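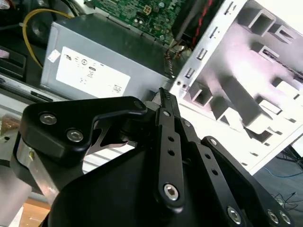
Who may start an episode at the disassembly cell? Any operator on the current sign-off list, with a second person inside arm's reach of a stop button.

Timbridge Cell Rules, README
Maintainer: Naomi Nzioka
Safety contact: Musyoka Gachanja

Scope
This file covers operation and data handling for the Timbridge cell at Londovia. It applies to teleoperated and scripted runs. The Stotolano site keeps its own rules – do not copy limits from one site to the other.

Before a run
Computers and power supplies are disconnected from mains for at least 60 minutes before they enter the cell. Power supply housings stay closed. Opening one is out of scope for every task in this release.
Check gripper fasteners by hand at the start of each shift. A loose screw ends the session until it is logged and retorqued.
Keep cables on the floor outside the walking path.

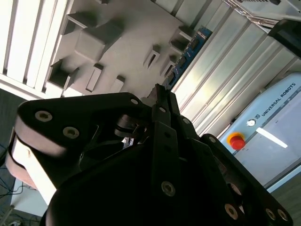 Limits during a run
Tool speed is capped at 100 mm/s within reach of a chassis and 300 mm/s elsewhere. Changes to either value need approval from the safety contact, in writing.
Hands stay out of the workspace while the arm is enabled. Pausing the program does not count as disabling the arm.
After an emergency stop, the operator records the cause before reset. Two stops with the same cause close the cell for the shift.

Data handling
Stopped episodes are kept and flagged "estop". Do not trim them. Wrist video is reviewed for readable serial numbers, which are masked before release. Raw files go to the Mutiso server and are deleted after 8 weeks.

Known gaps
Sharp chassis edges are covered only by the general glove rule. A separate procedure is in draft, expected in July.
The fastener log has no field for torque values. Enter them under "notes" for now.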